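Metameo head cam kit, worth it for home chore recording?

ekor_mo
Had the Metameo kit for 4 weeks now, the headband one with the clip-on battery, and I figured I'd report back.

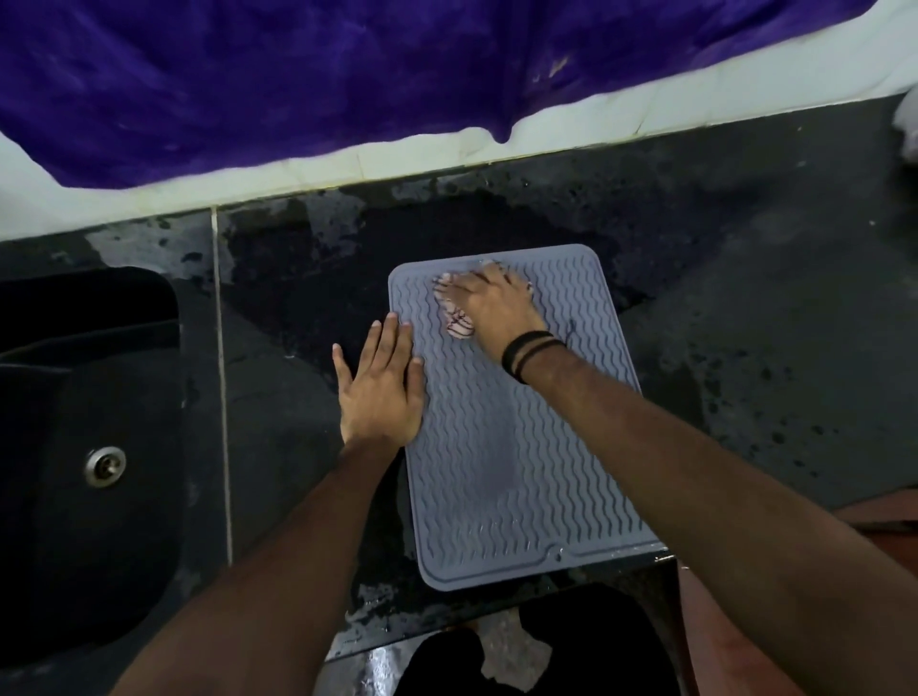

I mostly record kitchen stuff for a robot training job that pays by accepted clip. Setup took me 9 minutes, the band is comfy, and the wide view gets both forearms in without me craning my neck (my old chest strap never managed that!). The app is another story. It logged me out twice in January and ate a whole session.

soscombe_dan
How's it do with glare? I've got dark counters and my clips kept getting bounced for reflections.

ekor_mo
Mine are dark too and pretty shiny when wet. I've had 2 rejected for it so far, both with the overhead light on full. Now I dim it and I'm fine.

Necati Ertürk
I'm going to disagree on comfy. After about 5 clips in a row I had a red line across my forehead. Sent it back and got the Yousafzai band, heavier but padded. Picture's a touch softer, and my accept rate hasn't budged.

ekor_mo
Huh, do you wear it over hair or on skin? I put mine over a thin beanie.

Necati Ertürk
No hair to put it over, sorry to say. And I'm not buying a beanie to fix a headband at that price.

soscombe_dan
Ekorwood has the Metameo open box right now if anybody wants to try it cheap. No idea about returns though, so ask first.

ekor_mo
Ooh, thanks. Might grab a spare battery while I'm there, mine dies right in the middle of the dishes.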